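3.2 Garment storage and wear between washes

Participants in the Tarnbridge sample were asked to record every knitted garment they wore during August and the two months that followed. The diaries cover 1278 garment days from 60 households. Each entry gave the fiber content from the care label, the hours worn, and where the garment was put at the end of the day. Households in Birkett used the same form, with one extra line for airing outdoors.

Most knitwear was worn several times before washing. Wool went longer between washes than cotton or acrylic, which agrees with the earlier survey by Aidoo and Hofstetter. Between wears, many garments were kept neither in a closet nor in a laundry hamper. Respondents named chair backs, door hooks and beds (Figure 4), and we coded all of these as open storage.

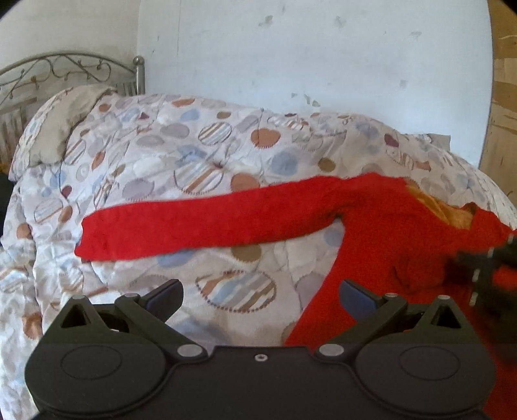
Figure 4. Open storage: red knitted sweater spread on a quilted comforter.

Open storage was more common in homes with one closet per bedroom, but the difference was small once household size was taken into account. Garments in open storage were also worn again sooner. We can't say from the diaries which way this runs - people may leave out what they plan to wear, or wear what they see first.

Washing was usually prompted by smell or a visible stain. Only 11 households washed knitwear on a fixed schedule, and all but two of these had a child under five. Water temperature was left blank in many entries and is not analyzed. Kälin and Widmer report the same gap in their Flultside diaries and suggest asking for the name of the machine program instead, a change we have made for the second round.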